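手持夹爪的指垫更换与保养

作者:Mabli Phillips
校对:Elango Reddy

我在 Caltthorpe 的小车间里负责夹具,已经做了几年。中文不是我的母语,所以有的句子可能写得不太自然,请大家原谅。步骤我都亲手做过,顺序请不要随意改动。

本文讲的是 Pallo 手持夹爪,就是我们用来采集抓取动作的那一种。它有两个手指,每个手指前端是一个方块,方块内侧贴一片软垫。夹爪本身很结实,最容易坏的地方是软垫。垫子一旦起层或者掉渣,抓薄的零件就会打滑,采集到的动作也不好用了。

一、先检查,再决定换不换

请把夹爪张开,放在白色的台面上方看。一定要用白色的底,深色的碎屑在深色的桌子上是看不出来的。台面先用干布擦一遍,这样后来看到的碎屑才比较容易判断来源。

检查时依次看这些地方:垫子上边和方块相接的那条线,垫子的下角,还有垫子正下方的台面。左右两边要分开记录,它们磨损的程度常常不一样。

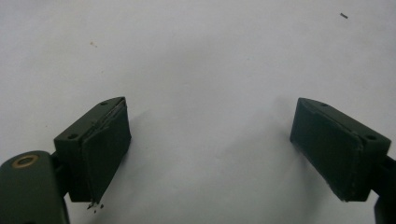
第 27 期 第 7 页

左边的垫子上沿已经有一层一层的细条,下角有些起毛和缺口,垫子下方的白面上有几粒黑色的小碎屑。右边的好一些,边还是直的。遇到这种情况,我的做法是两边一起换。只换一边的话,新旧垫子的硬度不同,夹紧的时候零件会往一边偏。

如果垫子只是表面发亮,没有起层,可以先不换,用酒精布擦干净,下一次检查时再看。

二、准备工具

需要的东西不多:一把小号内六角扳手,一把塑料刮刀,无尘布,异丙醇,双面胶片,新的垫子一对。垫子我们用 Pullska 的备件包,里面已经按尺寸裁好。不要用金属刀片代替塑料刮刀,我以前用过一次,方块的内侧面被划出一道沟,后来贴什么都不平。

三、拆下方块

每个方块的顶面有两个小螺丝孔。先松靠近指尖的那一个,再松靠近支架的那一个。松的时候用另一只手托住方块,不要让它的重量压在最后一颗螺丝上。

拆下来的方块请马上做记号,左边写 L,右边写 R。两个方块看起来像是镜像的,放在一起很容易弄混。螺丝也分开放,我用两个小瓶盖。

手臂上那个黄铜色的圆环不用拆。有的同事想顺便给它上油,请不要这样做。油会沿着手臂流到方块上,新的胶就粘不住了。

四、去掉旧垫子

从上沿开始刮,那里通常已经松了。刮刀要放平,慢慢往下推。如果胶很硬,就用无尘布沾一点异丙醇,盖在边上等 7 分钟,再继续。残胶一定要清干净,用手指摸过去应该没有颗粒的感觉。

五、贴新垫子

先把双面胶片贴在方块上,从一端向另一端压,不要留气泡。然后撕掉保护纸,把垫子的上边和方块的上边对齐,再放下去。对齐只有一次机会,胶的粘性很强,贴歪了再撕下来,垫子就不能用了。

贴好以后,用平口的夹子夹住,中间垫一张纸,放 17 小时。我一般下午四点左右贴好,第二天上午装回去。

六、装回和试夹

按照 L 和 R 的记号装回。两颗螺丝先都拧进去一半,轻轻合上夹爪,让两个垫面自己靠平,然后再拧紧。如果先拧紧一颗,方块会有一点斜。
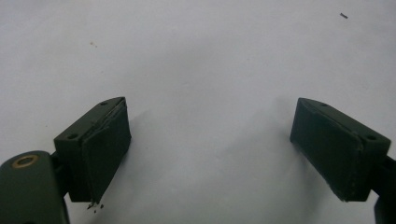

拧紧之后把夹爪张到最大,再慢慢合上,听一听有没有摩擦的声音。合上时从侧面看,两片垫子之间不应该透光。如果只有上面透光,说明靠近指尖的螺丝太紧,松一点再试。

最后用一块旧海绵做连续开合,我们规定新垫子要试 500 次才可以回到采集工作。次数听起来很多,其实一边喝茶一边就做完了。试完再看一次台面,如果又有新的碎屑,多半是垫子的边没有压好,要用夹子再夹一夜。

七、记录

换完请在 Ramasamy 的维护表里写上夹爪编号、左右两边的旧垫子状态和换垫子的人。旧垫子不要马上丢,装进小袋子里,保留到下一次更换。Elango 在六月比较过一批旧垫子,发现起层大多从上沿开始,所以第一节里我把上沿写在最前面。

备件包剩下最后一对的时候,请写在维护表的备注里,我会去订新的。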